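The Last Bus to Fultbridge

Twelve minutes. That was what the board said at Lirnley, and then it said nothing, just went black, the way the whole street had gone black.

She stood there with the suitcase. December, sleet, one shoe letting in water. The key to her father's house in her glove where she could feel it. She'd promised to be there by six. It was past six.

A man came out of the pharmacy and pulled the shutter down. "Bus won't stop here," he said. "Not with the lights out. Try the Gaber road."

So she ran. Ran badly, the case banging at her knee. Past the school, past the church, past the bakery where he used to buy her the burnt rolls for nothing. Forty cents if they weren't burnt. He always asked for burnt.

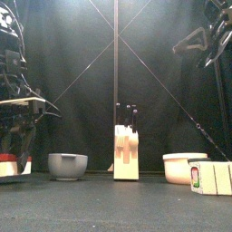
The Gaber road was uphill. Of course it was. She'd forgotten, or she'd only ever gone up it on his shoulders, which isn't the same hill at all. Halfway she stopped and opened the suitcase right there in the slush and took out the books. Left them on a wall. Felt like a thief. Went back for one, the atlas, becuase his handwriting was in it.

Flokarmont, he'd written, next to a mountain. 1000 steps to the top, will take her when she's big.

They never went. She got big and then she got busy.

Headlights. She put her arm out, the atlas still in it, waving the thing like a flag. The bus slid a little, and hissed, and the doors folded open. Warm air. Somebody's radio.

"Fultbridge?" she said. No breath left.

"Eventually," said the driver.

Two stops on she saw the house. Dark like all the others, except for the upstairs window, a candle, and a shape beside it bent close to the glass. Looking the wrong way down the road, the old fool. Looking for a car.

She hit the bell. Hit it again. She was on her feet befor the bus had even started to slow, and the case could stay where it was, and she was already shouting his name at the window like he could hear.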